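手持ちグリッパを用いた食器収納動作の実演データ収集
班別プロジェクト報告書(実験実習II・後期)

1. 目的

本プロジェクトでは、模倣学習に使う実演データを家庭の台所まわりで集め、その手順と品質をまとめることを目的とした。対象動作は、フォークや箸を収納ケースの仕切りに出し入れする作業である。昨年度の班は同じ動作を実験室の机で収集していたが、背景と照明が単調で、学習した方策が別の部屋ではほとんど動かなかったと報告している。そこで今年度は収集場所を実際の住居に移し、二つの手持ちグリッパで左右の手の動作を同時に記録することにした。

2. 使用機材

グリッパは二本指の手持ち型で、指の内側に溝付きの青いパッドを取り付けている。指本体は樹脂製である。初期のパッドは表面が平らで、フォークの柄をつまむと回転してしまうため、三週目に溝付きのものへ交換した。交換前のデータは別フォルダに分け、学習には使っていない。

カメラはグリッパ側に固定し、指先と対象物が常に画面に入る向きにした。記録には研究室で使われている収集ソフト「Zesus」を用いた。Zesusは左右の映像と指の開き幅を同じ時刻で保存するが、起動直後の数秒は時刻がずれることがある。このため各試行の最初に、両方のグリッパを一度閉じて開く動作を入れ、後で位置合わせに使った。

3. 収集の手順

一回の試行は次の流れとした。

(1) 収納ケースと食器を作業面に置く。
(2) 記録を開始し、左右のグリッパを一度ずつ開閉する。
(3) 右のグリッパで食器を一本つまみ、持ち上げる。
(4) ケースの上まで運び、仕切りに差し入れて離す。
(5) 両手をケースから離し、記録を止める。

取り出しの試行では(3)と(4)を逆の順に行う。左のグリッパは、ケースがずれそうなときに縁を押さえる役割とした。押さえる必要がない試行では、左は近くで待機させておく。待機中の左手をどこに置くかは最初決めておらず、操作者によって大きく違っていた。後半はケースの左側、手のひら一つ分ほど離した位置に統一した。

一試行の長さは最大40秒とし、超えたものは失敗として扱った。食器を落とした試行も失敗とし、削除せずにラベルを付けて残した。

収集場所は二か所で、班の中では「Nukdale」「Tirnarden」という名前で呼び分けた。どちらも班員の知り合いの住居である。Nukdaleでは台所の近くに座り、毛布の上にケースを置いて作業した。Tirnardenでは食卓の上で作業した。柔らかい面ではケースが傾きやすく、差し入れの角度が試行ごとに変わる。机の上だけでは得られない変化なので、傾きは直さずにそのまま記録する方針とした。 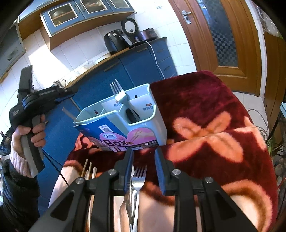 図1 Nukdaleでの収集の様子。グリッパでフォークをつまんだところ。左側は操作者が持つもう一台のグリッパ。

同じ場所でも時間帯によって光の入り方が変わる。Nukdaleは日中、背景の白いタイルが明るくなり、自動露出が引っ張られて手前のグリッパが暗く写ることがあった。露出を固定すると夕方の試行が暗くなりすぎたため、最終的には自動のまま収集し、極端に暗い試行だけを後で除いた。金属のフォークは反射が強く、向きによって先端が白く飛ぶ。これは除外の対象にしていない。

4. 収集結果

使用可能と判断した試行は、Nukdaleで46件、Tirnardenで30件であった。除外の理由で最も多かったのは時刻の位置合わせの失敗で、開閉の動作を忘れたまま作業に入ったものが大半を占める。次に多かったのは、指先が画面の外に出たまま食器を運んだ試行である。

食器の種類別では、フォークに比べて箸の失敗が多かった。箸は細く、二本まとめてつまむと片方だけが滑る。途中から箸は一本ずつ扱うことにしたが、人が普段箸をしまう動作とは違うものになった。この点は班の中でも意見が分かれ、結論は出ていない。

5. 学習の試行

集めたデータを使い、研究室の計算機「Mosquera」で小規模な方策を学習させた。データ量が少ないため、評価はケースの位置を固定した条件に限った。フォークをつまんで持ち上げるところまでは多くの場合で再現できたが、仕切りに差し入れる段階で縁に当たって止まることが多かった。縁に当たった後に少し引いて入れ直す動作は、人の実演の中にも含まれている。ただ、その回数は少なく、操作に慣れるにつれてさらに減っていた。

Tirnardenのデータだけで学習した方策は、毛布の上に置いたケースに対してはうまく働かなかった。両方を混ぜた場合には改善が見られたが、評価の回数が足りず、差の大きさについては述べられない。

6. 問題点と今後の課題

操作者の疲労は予想より大きかった。グリッパを持ち上げたまま待機すると手首に負担がかかり、一時間を過ぎると試行の質が落ちる。後半は途中で操作者を交代したが、交代のたびに動作の癖が変わるため、操作者の番号を記録に残しておくべきだった。前半の分にはこの情報がない。

ケーブルの取り回しにも改善の余地がある。ケーブルが毛布に引っかかり、ケースごと動いてしまった試行が2件あった。長さを詰めるか、腕に沿わせて固定する方法を次の班に試してほしい。

また、収納ケースは一種類しか用意できなかった。仕切りの幅が違うものや、縁の高いものを加えれば、差し入れの失敗についてもう少し調べられると考えている。箸の扱いを含めた手順書の改訂版は、1月に共有フォルダへ置く予定である。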